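Community Help > Robotics at Home > Grippers and end effectors

Hand-held two-finger gripper: round fruit creeps out of the pads

Posted by Salim Laizer, 03/10/2024

I am working with a pair of hand-held parallel grippers at home, with a bed as the work surface. Each finger has a ridged blue pad. The task is sorting produce between a tray and a plastic sheet. Anything with a flat side is fine. Round items rotate in the jaws as I close and then creep toward the fingertips. I log jaw width only; there is no force sensor. Out of 157 grasps I lost 104, nearly all on round fruit. Closing more slowly made no difference.

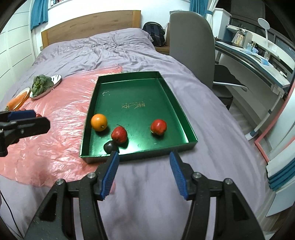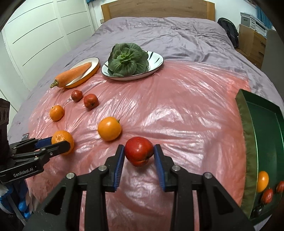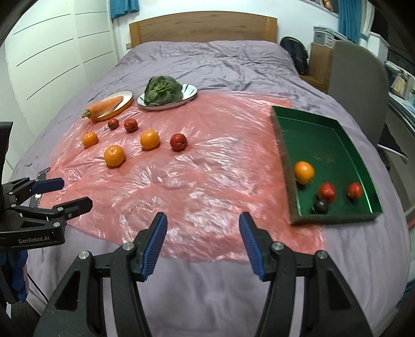
Grip width at first contact repeats well, so I don't suspect the linkage. Is this a pad problem or a technique problem? I would prefer not to change the pads, as I have already logged 519 grasps with them and want the data to stay comparable.

Kendra Cloutier

Technique first. If the pads meet the fruit above its widest point, closing force has a component that pushes it down and out. Lower the jaws until the pad centers are level with the widest part, then close. On a mattress this is harder than it sounds — the fruit sinks when you press near it, so the height you lined up with is not the height you close at. Put a rigid board under the duvet and repeat the same grasps before touching anything else.

Check also that the pads are parallel at the width you care about. Close on a straight-sided jar of similar diameter and look for a gap at the tips. With a gap at the tips the fruit will move one way every time, and with a height error it varies.

Dennis Athumani

Had the same on a Likstead build. Softer pads fixed it.

Hüsnü Güler

Agree with Kendra on the board. I would add that the plastic sheet is a variable too. It slides over fabric, so if one finger touches early it moves sheet and fruit together and you end up off center. Tape it down at 4 points. If you do change pads later, start a new log file and record the pad thickness in the header — mine differed enough to shift every width reading.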